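How to Trace a Drainage Divide on a Contour Map
By Elaine Bragança

A drainage divide is the line that separates land draining to one stream from land draining to the next. Software will draw one for you from elevation data, but it makes mistakes on flat ground and near roads, and you need to know how to check it. Tracing one by hand takes an afternoon the first time. 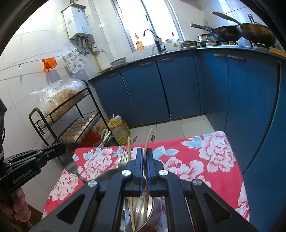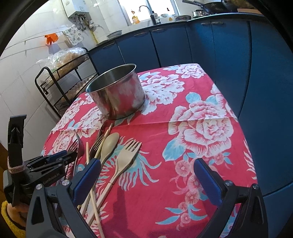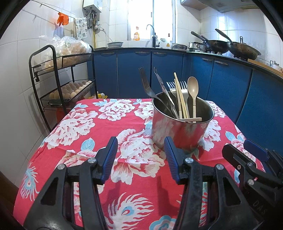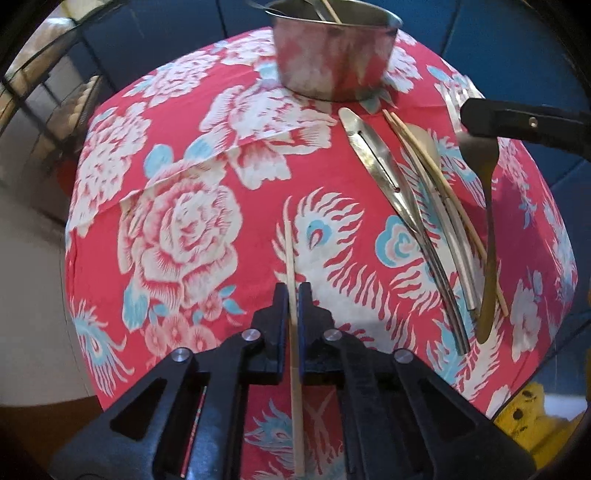
The map used in these notes covers Casex Creek, a small stream that runs down from Gornitz Ridge and joins the river outside Greenwood. Any contour map with a scale large enough to show individual gullies will do. Print it on paper you can write on, and have a soft pencil, an eraser and two colored pencils ready.

1. Mark the outlet

Pick the point where your drainage area ends. This can be a bridge, a stream gauge or the place where one stream meets another. Draw a small circle there. Everything you trace from now on is the land that drains through that circle, so if you move it later you will have to redo the lower part of the line.

For Casex Creek the outlet is the road bridge above the river, at an elevation of 415 feet.

2. Color the streams

Go over the main stream in blue, starting at the outlet and working uphill. Then do each branch. Keep going past the end of the printed blue line if the contours still bend sharply uphill. Those V shapes mark small valleys that may carry water only after rain or during snowmelt, and they belong to the drainage area too.

Use a second color for the streams on the other side, the ones that flow away from your area. Many people skip this. Do it anyway, even if you only color the top ends. The divide has to pass between the two colors everywhere, and it can never cross either one except at the outlet.

3. Mark the high points

Put an X on every hilltop near the edge of the area. Hilltops show up as closed contour loops, often with a spot height printed inside. The highest one on this map is Timitz Knob, 1,190 feet.

Watch for closed loops with short tick marks on the inside. Those are depressions. Leave them alone for now.

Next mark the saddles, the low places between two neighboring hilltops. On the map a saddle looks like an hourglass: higher contours on two opposite sides, lower contours on the other two. A small S is enough.

4. Draw the line

Start at the outlet and go up one side. The line should leave the stream at a right angle to the contours and climb the nearest ridge or spur. Once on the ridge, follow its crest, where the contours form a U or V that points downhill. Go from X to S to X until you reach the head of the area, then come down the other side and back to the outlet.

Cross each contour at a right angle wherever the slope is clear. If your pencil is running alongside a contour for any distance, stop and look again — you have probably drifted off the crest and onto the hillside.

Draw lightly. My first line around Casex Creek had 18 corrections on it by the time I finished.

5. Test the line

Choose a spot just inside the line and imagine a drop of water there. Move it straight downhill, always at right angles to the contours, until it reaches a stream. It should end up in blue. Then try a spot just outside, which should end up in the other color. Repeat this wherever you were unsure, and at every saddle.

Problem spots

Broad, flat ridge tops. The contours may be so far apart that the divide could go in several places. The west end of Gornitz Ridge is like this. Draw a dashed line through the middle and check it against a more detailed map if one exists.

Ditches and culverts. A roadside ditch can carry water across what looks like a natural divide, and most contour maps don't show it. A walk along the road in April, when the ditches are running, will settle the matter.

Depressions. A hollow inside your line counts as part of the area on most maps. If it has no outlet at the surface, shade it and make a note in the margin.

When the line is final, go over it in ink and write the map name, the scale and the contour interval in a corner of the sheet.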